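Tusness Boards > Tableware > Care and Cleaning

dolt42: Members are asked for advice on a pink plate from Skestetach. Faint smudges and small dark specks remain on its inner surface. 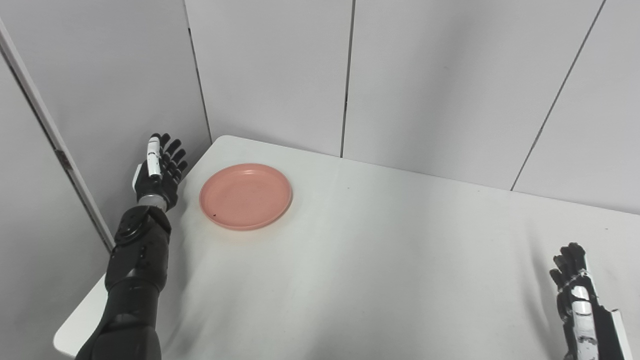
Chin: Baking soda paste, left for 9 minutes, is the accepted method.

dolt42: The maker's leaflet advises against abrasives - mild soap only.

Chin: I must disagree. The leaflet is overly cautious.

Related topics
Storing shallow plates
Dolterero glaze repairs

Contact | Copyright Tusness | Back to top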